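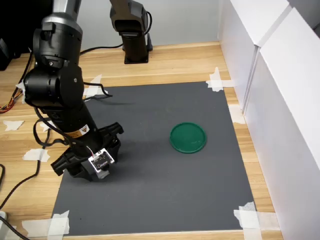
Dark gray mat on the light wooden table

Konrad Ziółkowski wrote on Mar 13, 2020:
> Has anyone washed a Narnholm blanket at home? Mine is wool, the label
> says dry clean only, and I'd rather not pay for it every spring.

Yes, and please try it! I did both of mine in February and I'm still thrilled with them – they came out softer than they went in.

I used the bathtub, cool water and a capful of Fleury wool wash. Push the blanket under, let it soak for 8 minutes, then drain and rinse until the water runs clear. Don't wring it. I roll mine up in old towels and kneel on the roll, then do it again with dry towels.

Dry it flat if you have the space. Mine took up to 2 days in the spare room with the window open, and I turned them over whenever I walked past. The long side was 142 cm before and after, so no shrinking at all (I was so pleased I measured again).

The Indine ones have a looser weave and I'd be more careful with those. Does anybody on the list have a Clolton? I'd love to know if the fringe survives.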